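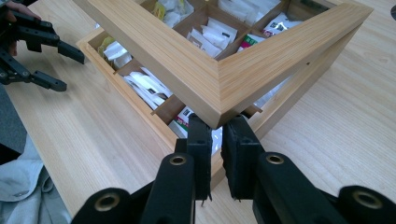 I bought the Plenwood balance board in June, when my physiotherapist told me that my ankles were weak and that I should do something for them every day. I am not an athlete and I do not like the gym, so a small thing that I can use at home sounded good to me. My plan was simple: put the kettle on, stand on the board, and stop when the water is ready. I choose my tea first, from a bamboo box with a grid of compartments inside, every one packed with wrapped bags, and then I step on. In this way the exercise became a part of my morning and I did not have to find extra time for it.

The board comes with 2 rollers, one flat and one round. With the flat one I could stand after a few tries. The round one is much harder, and I still hold the counter with one hand. The surface has a good grip, also with bare feet. I weigh 63 kilos and the board does not bend under me at all, but the makers do not say clearly what the limit is, and I think they should.

The app, which is called Lodeto, I liked less. It wants you to make an account before it shows any exercise, and the voice speaks too fast. I used it for about 6 days and then removed it. 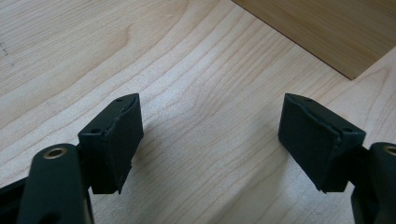
Lerato Chauke wrote to me after my first short note on this board that she had the opposite experience: the app kept her going, and without it she would have put the board under the bed after one week. She also finds the round roller too noisy on a hard floor, and on this point I agree with her. A thin mat helps, but then the board moves more slowly and the exercise gets easier.

My ankles feel stronger on stairs now. I can't promise that it is only from the board – I also walk more than before.

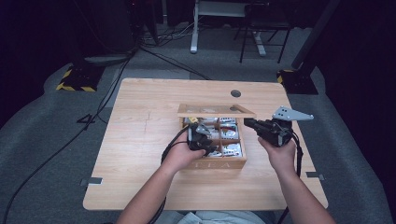

Who should buy it

If you are starting from zero, take it, but keep a wall or a counter near you. If you already do yoga or run often, the flat roller will be boring for you very soon, and the Khurana board, which I tried at a friend's home, is more difficult from the start. It is also heavier to carry.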